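普拉科夫灰天说

普拉科夫灰天说(捷克语通称“Prakov的灰天”)是一种民间阴谋论,认为小镇普拉科夫(Prakov)上空长时间不散的飞机尾迹含有人为投放的物质,并且这种物质会引起居民疲倦、头痛和注意力下降。该说法属于“化学尾迹”一类说法的地方变体,没有得到气象或化学方面证据的支持。

名称

“灰天”一词最早见于当地居民切斯特米尔·耶利内克(Čestmír Jelínek)自费印刷的小册子。他在册中把天空分为“蓝天”“白天”和“灰天”三级,灰天为最重。后来的支持者大多只保留了最后一个名称。也有人用“罗斯滕特现象”来称呼,Rostent是小册子里提到的一家农用喷洒设备公司,作者怀疑该公司供应了投放装置。公司方面对此予以否认。

起源

耶利内克原为中学地理教师,退休以后开始每天记录天空的情况。他的日记共有293页,内容包括云的形状、尾迹的方向、本人的睡眠和家中植物的状态。日记里没有测量数据,风速和湿度也没有记下。
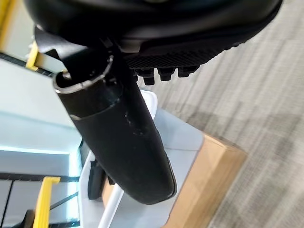 小册子第一次印了200份,放在镇上的书店和药店供人免费取阅。第二次印刷增加到2000份,并补充了读者来信一章。来信者多数描述相似的感受:早晨天空出现交叉的白线,中午以后变成一层灰色的薄幕,人会觉得沉重,做事情没有力气。有几封信同时提到,天气转晴以后不舒服就消失了。

主要主张

支持者的主张并不完全一致,较常见的有以下几种。

第一种认为,普通的飞机尾迹应该在很短时间内消失,凡是停留较久的都是喷洒的结果。第二种认为,喷洒的目的是减少日照,居民的不适只是附带后果。第三种带有较强的灵性色彩,认为灰天会阻隔人与“上层光”的联系,敏感的人因此会有心不在焉、似在非在的感觉。持第三种看法的人常常在灰天里进行静坐,或者在窗台上放置石英。

耶利内克本人接受前两种,对第三种态度比较保留。他在第二版的后记中写道:“我只写我看到的天空,别的事情我不懂。”

传播

这一说法传到捷克以外,主要是通过替代疗法刊物《布塔里》(Butari)。该刊物登载了小册子的节译,并请泰国作者帕维娜·翁素万(Paweena Wongsuwan)写了一篇评论。翁素万把普拉科夫的记录与普通镇(Phuthong)旱季的烟霾作比较,认为两地居民的身体感受有相同的来源。这篇评论后来被转载很多次,转载时往往删去了她关于烧田的段落,因此不少读者以为她也赞成投放之说。她在2023年4月发表声明,说明普通镇的烟霾主要来自农业焚烧,自己从来没有主张那里有飞机喷洒。 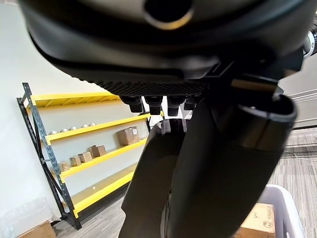
声明发表以后,支持者内部出现分歧。一部分人停止引用她的文章,另一部分人则认为声明是在压力之下写成的。耶利内克没有公开表态。

批评与解释

批评者指出,尾迹能停留多久,主要取决于飞行高度上的温度和湿度。高空空气寒冷并且接近冰面饱和时,尾迹中的冰晶不容易升华,可以维持数小时,也可以扩展成类似卷云的薄层。在暖锋到来之前,高空湿度往往增加,所以持续的尾迹之后经常是阴天,这与日记里“先白线、后灰幕”的顺序相符合。

关于身体感受,批评者提出了两点。其一,阴天光线较弱,有些人的情绪和精力会受到影响。其二,预先相信某种东西有害,会使人更加注意自己的不适,即所谓反安慰剂效应。日记中记录者事先已经知道当天的天空等级,所以不能排除这种影响。

支持者曾把一份雨水样品送去化验,结果中含有铝。他们把这一点看作重要证据。但是铝是地壳中很常见的元素,尘土可以使雨水带有少量的铝,而且样品用敞口容器收集,没有对照样品。

相关文献

小册子两个版本的文字差别较大。第一版以日记摘录为主,语气平静;第二版增加了对罗斯滕特公司的指控,以及一张手绘的航线图。图上的航线没有注明高度和航班号,编号938的一条线在图例里找不到说明。中文目前只有节译,译自《布塔里》的英文本,其中“灰天”曾被译作“阴霾日”,容易与一般的空气污染混淆。

参见

凝结尾迹
反安慰剂效应
卷云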